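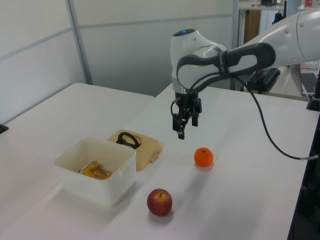

Home | Forums | Student Projects | Manipulation | Search | Log in

Montes Robotics Club board
Thread: Fruit sorting task, grasp height and approach
Started by Bülent Baysal, September
Print this page | E-mail this thread

bbaysal
Opening this so the arm subgroup has one place for settings. The task for the term project is fixed now: pick apple and orange from the tabletop, place both in the white bin, lid off, clamp stays in the bin as an obstacle. Start positions are drawn per trial. A trial is a pass if both pieces of fruit end inside the bin and the clamp has not left it.

Current settings: approach from straight above, hover 50 mm over the top of the fruit, descend at 25 mm/s, close, lift, move. The planner is Kakden with the default joint limits. Logs go in the shared folder under the trial number. Please do not rename them.

Open question is the grasp height. I have it at the widest point of the fruit for both objects. Comments before I freeze the config.

torque_ripple
Widest point is fine for the orange. For the apple I would go lower. The one we have tapers toward the bottom, and if the fingertips stop at or above the equator it can squeeze out downward when the gripper closes. I saw this twice on the old setup with the Jurlow fingers.

lena_k
Disagree. Lower means the fingertips get close to the table, and our table height calibration is not good enough for that. The two tables are joined and I have never measured them as level. Fix the calibration first, then talk about going lower.

torque_ripple
The whole workspace is on the right-hand table apart from the corner near the bin. The joint between the tables does not matter for the grasp.

lena_k
It matters for the place. If the bin gets set down across the joint, the rim height changes and the clearance check uses one number for the rim.

bbaysal
Both noted. I will probe the right table at the corners and the center and post the plane fit. Until then no change to grasp height.

quill77
Separate point. The gripper cable has too much slack. On a top-down approach it hangs in a loop beside the fingers and lies on the table to the right. Kakden does not model it. Can we strap it to the forearm at a second point?

bbaysal
A second strap limits wrist rotation. I tried it in the summer and lost part of the range on the last joint. If somebody wants to work out a routing that keeps the full range, go ahead. Otherwise leave the slack and keep the start positions away from the cable side.

quill77
Restricting start positions makes the results weaker. The write-up will have to say so.

bbaysal
Then it will say so.

lena_k
Log count before we change anything: 335 trials under the current config, 1,188 frames labeled out of those. Labels are "apple", "orange", "bin", "clamp". I left the lid unlabeled. If anyone wants it as a class, say it now, I am not going back through the set later.

torque_ripple
Lid should be a class. It is darker than the table but not by much in the gray channel, and it lies right behind the bin. The detector could pick up the wrong edge.

lena_k
Has it done that in any trial? Give me a trial number.

torque_ripple
No. I am saying it could.

lena_k
Then it stays unlabeled.

bbaysal
Agree with Lena for this round. Procedure for the next set is below. It replaces the one in the Damgate document, which is out of date.

Step 1. Reset
Home the arm. Bin on the left, open, clamp inside. Put both pieces of fruit at the drawn positions, stem up.

Step 2. Orange
Run the orange first. Confirm it is in the bin before continuing. If it lands on the clamp and rolls out, log as a fail and reset.

Step 3. Apple
Same hover, same descent. Stop the descent with the fingers around the upper part of the apple and check the alignment by eye before you send the close command.
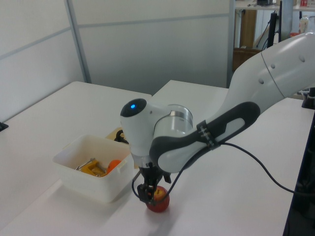 Step 4. Place and log
Lift to the clearance height, move over the bin, open. Write pass or fail in the sheet with the trial number and your initials.

torque_ripple
Step 3 says upper part. Your first post says widest point. Which one?

bbaysal
The stop in step 3 is a check position. After the check, continue down to the widest point and close. I will edit the step.

quill77
Does the pause count toward cycle time?

bbaysal
No. Subtract it.

Reply | Print this page | E-mail this thread | Back to Manipulation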